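Urquhart league confirms four-team finals and revised eligibility rule

12 June 2019

The Urquhart District Basketball League has confirmed the format for its men's and women's finals, which will be played in August at the Rikthorpe Indoor Centre. The top 4 teams in each competition will qualify. Semi-finals will be single games, with first playing fourth and second playing third, and the winners will meet in a best-of-three final series.

Last season's format, in which the minor premier received a week off, has been dropped. The league said clubs had raised concerns about the length of the break between games under that system.

Stendov finished the first half of the men's season on top of the ladder with two losses. Warnier is second on percentage, ahead of Rikthorpe, and has the best defensive record in the competition. Stendov and Warnier have met once this season, with Warnier winning in overtime after trailing by nine at the last change.
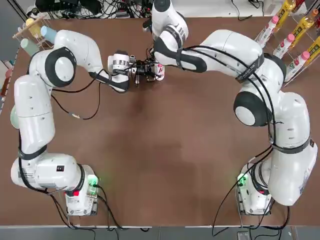
Two white robot arms at a brown tabletop, a green light ring glowing on the left base.

Under the revised eligibility rule, a player must take the court in at least 4 regular-season games for a club to play finals for that club. Being listed on the scoresheet will no longer be enough. Games missed through injury may be counted if a medical certificate is lodged with the league within 14 days of the game. Players who transfer between clubs during the season must meet the requirement in full at the new club.

The league has 289 registered senior players across both competitions, its highest figure since the women's second division was folded into the first. Clubs have been asked to check their lists against the league register before the end of the month and to report errors in writing.
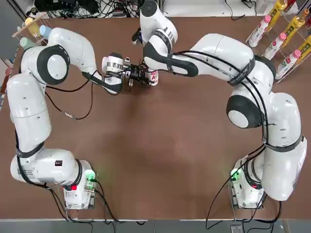 Game times for the finals will differ from the regular season. Women's semi-finals will tip off at 5.30 pm and men's semi-finals at 7.15 pm, both on court 2. The show court has been set aside for the final series only. Quarters will be 10 minutes, fully timed, and the 24-second shot clock will be used in all finals – it is currently used only in the men's first division.

If scores are level at the end of the fourth quarter, five-minute overtime periods will be played until there is a result. Team fouls will carry over from the fourth quarter.

Clubs wishing to supply bench officials for the semi-finals should notify the league office in Urquhart before the final regular-season round. The full draw will be released once ladder positions are settled.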